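Help with home: Kitchen and cooking

Stockpot on a glass gas cooktop, is it sitting safely on the prongs?
Posted May 2020 by Cyprian Głowacki

Hello to all. Please excuse my English, it is my third language and I write slowly.

We moved in November to a rented unit in Warraich and the kitchen has a gas cooktop with black glass top, two burners. I always cooked on electric coils before, and the gas is new for me. The glass I am learning also. It shows every fingerprint and I wipe it after each meal with a cloth and a bit of vinegar.

My question is about the big pot. I have a dark blue pot which I use for soup and for boiled potatoes on the weekend, when my wife's parents eat with us. When it is full it is quite heavy. The supports on this cooktop are not one large grate as I saw at my neighbour's place. Each burner has its own ring, and from the ring come up the black prongs, and the pot must stand only on these. I have the feeling that it is not much for a pot of this weight.

So I would like to ask the following.

Is it normal that the pot stands only on the prongs and there is so much air under it? I was thinking the flame should be closer to the bottom.

If the pot is a little off the centre, can it damage the glass? The rental agreement says I pay for the glass if it cracks, and a man at the appliance shop in Ustach told me the new one is nearly 700 dollars with fitting. I do not have this money for a piece of glass.

There is also a small silver pin at the front of the burner. Is this the part which makes the spark, and can I clean it with a brush? Last week the potatoes boiled over and it did not light well the next morning.

I do not have the manual. The owner says it was thrown out by the tenant before us.

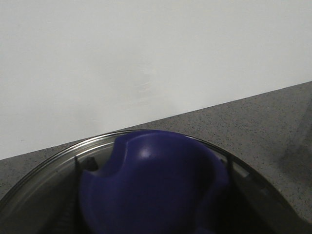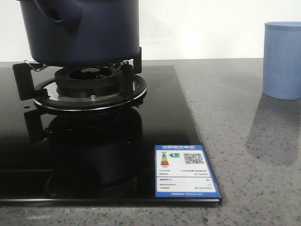
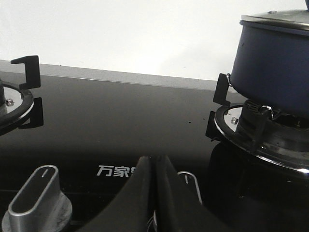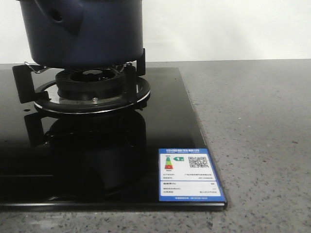

The blue pot on its burner is in the last three pictures. The brand name printed on the glass can be read in the third one.

I thank you in advance for any help. If it is important, the bottom of my pot is rounded at the edge, and I can measure something if you tell me what to measure.

fidel_cooks

its fine mate. they all look like that. pot sits on the prongs, flame goes in the gap, dinner gets cooked. mine has been going for years and I've dropped worse on it than a pot of spuds. just don't slide it around

Trenness

Hi Cyprian, your English is very clear, no need to excuse it. I also learned it as an adult, so we are two.

I worked for 5 years in a shop selling and fitting cooktops, before my knees asked me to stop. I will go through your points in order.

The gap under the pot. Yes, it is normal. Gas needs air to burn properly, and the hot gases must have a way out from under the pot. If the pot was pressed down close to the burner cap, the flame would burn badly, become yellow, and leave soot on the bottom of your pot. Please never try to lower it by removing a support. What you want to see is a steady blue flame which stays under the base and does not climb up the sides. If it climbs, turn it down.

The weight. The prongs carry the pot and the ring carries the prongs, so the thing to check is the ring. With everything off and cold, take the ring by two opposite sides and try to rock it gently. It should sit flat and not move. If it rocks, lift it off and look if there is some dried food underneath, this is the usual cause. Some rings have a small notch which must meet a pin or a slot, and if you put it back after cleaning turned by a few degrees, it will never sit well. When the ring is steady, put the pot on it empty and push down lightly on each side of the rim. If the pot tips, it is not in the centre, or it is too small for the supports, or the bottom is no longer flat.

I can't tell you a maximum weight in kilos. This is different from model to model and only the manual will say it. In your third picture the name on the glass is 万家乐, so you can search with these characters together with the model number. The model number is normally on a sticker on the underside or inside the cupboard below. If you find it, post it here and maybe one of us can locate the manual.

The glass. The weight of a pot standing properly in the centre is not what I would worry about. The cracks I saw in the shop were nearly always from one of these:

A heavy thing dropped on the glass, and very often it was near the edge or a corner.
A very wide pan that goes out over the glass and sends the heat down on it for a long time.
Cold water or a wet cloth on glass that was still very hot.
A pot dragged across, with the supports dragged too.

So for soup, I would put the empty pot on the burner first and fill it there with a jug. Then you are not lowering all this weight onto the prongs from above with tired arms. And let the glass cool before you come with your vinegar cloth. Vinegar is okay, but diluted, and dry it after with something soft.

The silver pin. Be a bit careful here, because there can be two small parts near a burner. One is the igniter, which makes the spark, usually a small metal tip with white ceramic around it. The other, on many models, is the flame sensor that closes the gas if the flame goes out. From your photos I would not promise which one you have, and on some rings there is also just an ordinary screw. Turn off the gas and unplug the cooktop or take out the battery. Then a dry soft toothbrush is enough for all of them. No steel wool, no bending, and do not spray anything directly on it.

After the boiling over, I believe the problem is more the burner cap. Take it off when cold, wash it in warm soapy water, clean the little slots with a wooden toothpick, and dry it completely, really completely, overnight if you can. Put it back flat. A damp cap or a cap sitting crooked gives exactly what you describe, that it doesn't light well in the morning.

If you smell gas at any time when it is off, open the windows, do not touch switches, go outside and call your gas company from there. And if the flame stays yellow or lifts off after you have cleaned everything, this is for a licensed gas fitter. In a rental it should be the owner who calls him.

Cyprian Głowacki

Thank you very much to both. I tried the rocking test this evening. The ring on the right side moved a little and there was a piece of old pasta under it, hard like a stone. Now it sits flat. The cap is drying on a tea towel, and I will look for the sticker tomorrow when there is daylight in the cupboard.

fidel_cooks

told ya. good call on filling it with a jug though, might start doing that myself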